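Rental Deposit Scams: Frequently Asked Questions
Nedberg Tenant Information Desk
Last reviewed: Tue 25 July

These questions come from people who looked for an apartment or a room in Nedberg and met with a false listing. The answers are general and they do not replace advice from a lawyer.

What is a rental deposit scam?

A person copies a real advertisement, puts a lower rent on it and asks for a deposit before you visit. When the money is sent, the person stops answering. Since May we have received seven reports of this kind, and two of them concerned the same building on Drendell Street.

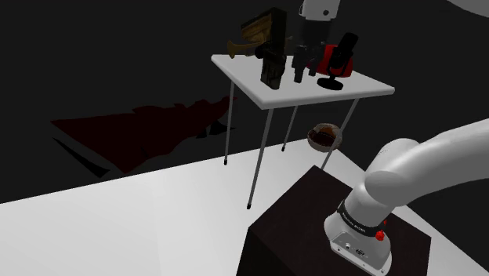

How can I check that the landlord is real?

Ask for the full name and compare it with the property record at the county office. If an agency is named, find its telephone number by yourself and call it. Do not use the number from the message. The Tefera building and the Jovell Apartments do not take deposits through private messages, so any such request for these addresses is false.

The landlord says he is abroad and will mail me the keys. Is it possible?

It is possible, but it is also the most common story in the reports. Please do not pay until you, or someone you trust, has been inside the apartment.
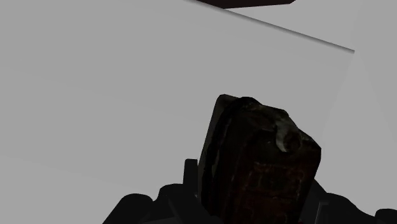 The same applies if you are offered a "video visit" only. A video can be taken from an old listing, and it does not show who owns the place.

I already paid. What should I do first?

Call your bank the same day and ask if the payment can be stopped. Then make a police report -- the bank will often want the report number. Keep all messages, even the ones which seem unimportant.
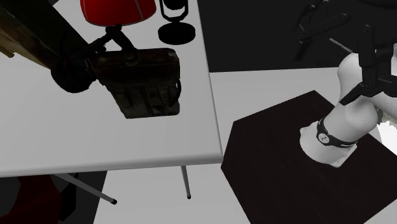 If you paid with gift cards, contact the company that issued them and keep the cards and the receipt. Getting money back this way is difficult, but you should still ask.

I sent a copy of my ID. Is this a problem?

It can be. Ask the credit bureaus for a fraud alert on your name and look at your bank statements every week for about two months.

Can I report a listing if I lost no money?

Yes. Send us the link and a copy of the text.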